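Getting Started with the Prolley Two-Arm Simulator: Your First Plate Transfer
Posted in: Tutorials > Simulation > Beginner
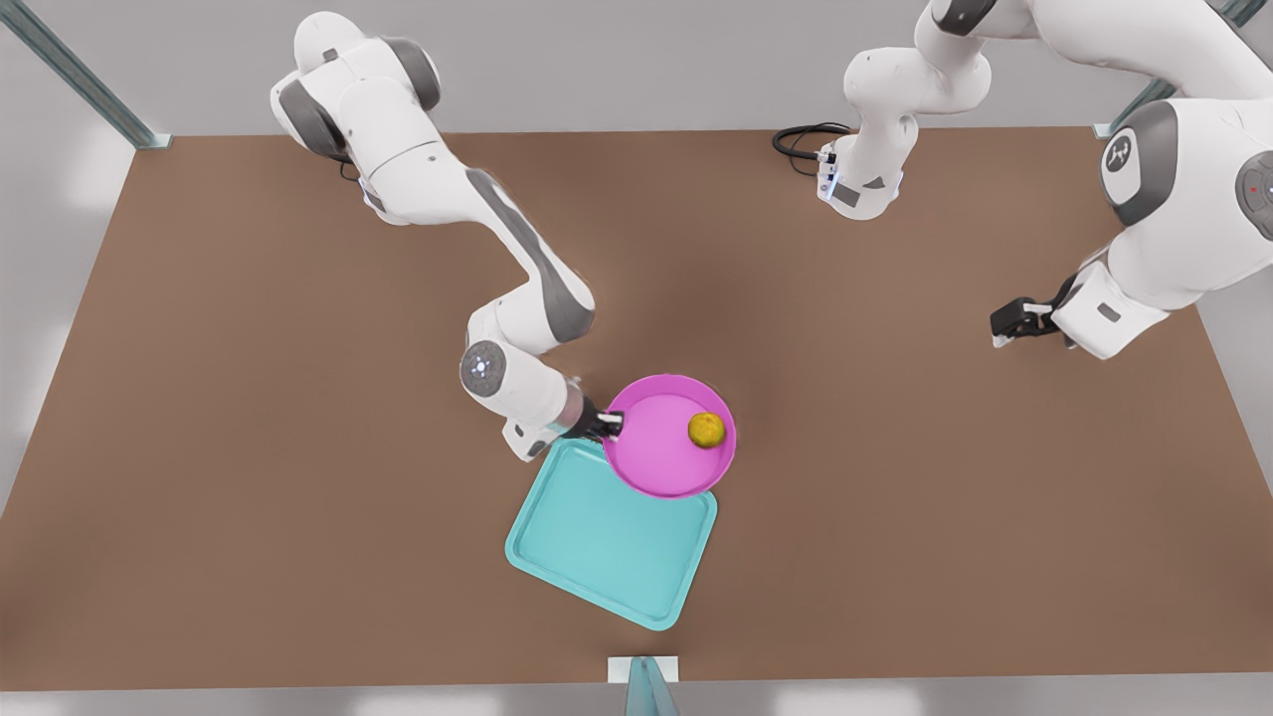 Plate, fruit and tray in the Tabletop scene, with the right arm holding the plate by its rim.

The Prolley kit from Liltovside comes in two versions. One costs as much as a decent car and arrives on a pallet. The other is a download. This tutorial covers the download, which has the same two arms, the same table and a much more forgiving attitude toward crockery.

By the end of this page you will have picked up a plate with a piece of fruit on it, moved it clear of the tray, and put it down again. Your grandmother could do this in two seconds while talking on the phone. Set aside an afternoon.

What you need

A computer with a real graphics card. The product page says integrated graphics are "supported," and I suppose they are, in the way that a ladder supports an elephant. On my old laptop the arms moved like they were wading through oatmeal.

The Prolley installer, version 2 or later. Version 1 scenes will open in version 2 but the grip settings do not carry over.

A gamepad, if you have one. Mouse and keyboard will do. You will just swear more.

80 GB of free disk space. Most of that is scene packs you will never open. You can untick them during setup, on the third screen, behind the button labeled More.

You don't need a license key for the first 60 days. After that the trial still runs but won't save, and it tells you so only when you press Save.

Step 1. Load the scene

Open the launcher and choose Scenes, then Tabletop, then Plate and Tray. The first load takes a while, and the progress bar goes to 100 and then sits there thinking. Let it. I killed the program twice before I learned to go make coffee.

When it comes up you'll be looking down at the brown table from the front. Before you touch anything, learn the names. Left and right in Prolley mean the robot's left and right, and the robot is facing you. So the arm on the left of your screen is the right arm, and the one on the right of your screen is the left arm. The manual mentions this in a footnote on page 206. I would have put it on the cover.

If it bothers you, go to View and tick Arm Labels. They are ugly and they help.

Step 2. Park the left arm

You only need one arm for this. Select the left arm (press 2, or the right bumper), and back it off so its gripper is hovering well clear of the plate. Then press P to park it.

Parking does not lock the arm. It only stops listening to your stick until you select it again. If you bump 2 by accident halfway through the lift, you'll be driving the wrong arm with great confidence. Ask me how I know.

Step 3. Line up on the rim

Select the right arm with 1. Bring the gripper over the side of the plate nearest that arm and come down slowly. Hold Shift for fine motion.

You want one finger above the lip and one below it. The plate in this scene has a broad flat lip, and it's a gift, so use it. Don't try to grab the bowl part in the middle. The fingers don't open wide enough and you'll chase the thing all over the table.

Two things go wrong here:

The lower finger hits the table. Raise the wrist a touch and tip it forward. If the arm starts to shudder, let go of everything and press Backspace, which returns you to the last calm position.

The fingers shove the plate away. You came in too fast, or too flat. Back up and try again with the speed slider at a third.

Step 4. Set the grip

Open the Grip panel. The default force was, I can only assume, chosen for bricks. At that setting the plate snaps up at an angle as soon as the fingers close, and the fruit goes off on a journey of its own.

Drop the slider to the second notch and close the gripper. Nudge the wrist upward by the smallest amount you can manage. If the rim slides out, go up one notch. I ended up on the third notch and have not touched it since.

There is an Auto Grip box too. Tick it if you enjoy surprises.

Step 5. Lift

Go straight up, and not very far. A hand's width is plenty. People like to lift things high in simulators, and all it buys you is a longer fall.

Watch the fruit. It's a small yellow-green citrus sort of thing, and it is the hardest part of this exercise. You are holding a plate by one edge, so any tilt at the wrist becomes a slope, and round objects have strong opinions about slopes. The shallow bowl will hold it through a small tilt. Past that you're on your own.

If it starts to roll, stop moving. The urge is to tip the plate back the other way, and then it rolls the other way, faster.

Turn on Level Hold in the Wrist menu if you've lost it three times in a row. Level Hold keeps the gripper at its current angle while the rest of the arm moves. It works well, and I'd call it the best feature in the package. It is off by default, naturally.

Step 6. Move and set down

The turquoise tray sits at a tilt on the table, and at the start of the move the plate may still overlap one corner of it. Lift enough to clear the raised rim before you go sideways. Catch that rim and the tray comes along for the ride.

Swing the plate out over open table. Come down slowly, with Shift held, until the shadow and the plate meet. The soft shadows are the best height gauge you have from this camera, better than the number in the corner, which measures to the wrist and not to whatever you happen to be holding.

Open the gripper in small steps. Back straight out before you lift the arm, or the lower finger will flip the plate on the way up.

Press F5 to save the run. (See above regarding the trial.)

When it still doesn't work

Fruit sinks into the plate: contact quality is set to Low. Change it under Physics, then reload the scene. The change is ignored until you do.

Arm refuses to go any farther: you've hit a joint limit. Look for a joint marker turning orange in the side panel. Bend the elbow the other way and approach again.

Everything is fine but the run is marked Failed: the scorer wants the plate at rest for a full second before you open the panel. Sit on your hands.

Is it worth paying for?

I've also spent time with Salard's desktop package and the free Gosselin tools. Salard looks nicer and has a proper undo, but its two-arm scenes cost extra. Gosselin is free and reads like it: you write your own scene files, and the help forum goes quiet on Thursday and stays quiet until Monday.

Prolley lands in between. The arms behave sensibly, the contact physics are good enough to be annoying in the right ways, and the menus were arranged by someone who hid things for a living. If you plan to buy the real arms later, get it, since your saved grip settings carry over. If you only want to push a plate around for fun, the trial will give you all the plate you can stand.

Next tutorial: handing the plate from one arm to the other. Clear your weekend.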